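Glare and Shadow on Work Surfaces in Shared Study Rooms

Project report, second-year interior environments
Supervisor: Neville Crabtree

1. Background

The Rimside student residence has shared study rooms on each floor. Residents had complained through the suggestion box that the desks were tiring to work at in the evening, and the building manager asked whether the lamps should be replaced. The question given to our group was narrower: is the discomfort caused by too little light, or by the way the light reaches the desk?

Previous student work on the building looked only at average light levels. We considered this insufficient. A desk can meet a recommended average and still be unpleasant to use if one side is bright and the other is covered by the reader's own shadow.

2. Method

Measurements were taken in September, between 6 pm and 9 pm, with the blinds closed. Each desk was divided into a grid and a reading was taken at the centre of each square with a handheld meter. The meter was checked against the department's bench unit before and after each evening. In total we recorded 283 readings across seven desks.

Two lighting layouts were compared. The existing layout, called Layout A in this report, uses a single ceiling fitting behind the chair. Layout B adds a Menetti desk lamp at the front left corner, with the ceiling fitting left on. Lamp height was fixed for all runs. Left-handed use was not tested, and this is a limitation.

For shadows we used a simple visual grading. A shadow with a clear outline was graded hard, one with a blurred outline was graded soft, and one that could not be traced with a pencil was graded absent. Both graders worked separately and compared sheets afterwards.

3. Results

Under Layout A the light level at the centre of the desk was acceptable with the chair empty. With a person seated it dropped sharply, and the darkest squares were exactly where a notebook would be placed. Every desk showed the same pattern, although the desk nearest the door was slightly better owing to spill from the corridor.

Under Layout B the seated and unseated readings were much closer. The right-hand edge stayed darker than the left on all desks. Most shadows moved from hard to soft, but few were graded absent. The lamp produced a reflected bright patch on glossy paper at two desks, and this was removed by turning the lamp head away from the reader.

The graders disagreed mainly on the boundary between soft and absent. We did not resolve these cases by averaging. They are listed as disputed in the appendix.

4. Discussion

The results suggest that the complaints relate to the position of the light more than to the amount of it. Brighter ceiling lamps would raise all of the readings but would leave the seated shadow in place.

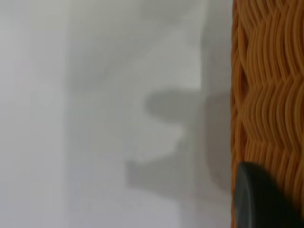

Surface colour affects how readily a shadow is noticed, and this was not controlled in our study. On a dark or patterned desktop a soft shadow is easily lost. On a smooth, pale surface it remains plain even when the outline is blurred, as with the large grey shadow lying beside the orange wicker, where the irregular shape can still be made out. A grading scale developed on one type of surface should therefore not be carried over to another without repeating the comparison between graders.

Cost was considered briefly. The manager's limit for the whole building was $2,000, which covers desk lamps for the study rooms but does not cover rewiring. Hwang clamp fittings were also looked at and were rejected, as the clamp does not close on the thicker desk edge.

5. Recommendations

The ceiling fittings should be kept and a front-mounted lamp added to each desk. Lamps should have a head that can be turned by the user. Pale matte desk mats could be trialled in one room -- the Paltudeo range comes in a size that fits -- provided that the shadow grading is repeated with the mats in place.

Further work should include left-handed users and at least one daytime session with the blinds open. The raw readings and both sets of grading sheets are held with the supervisor.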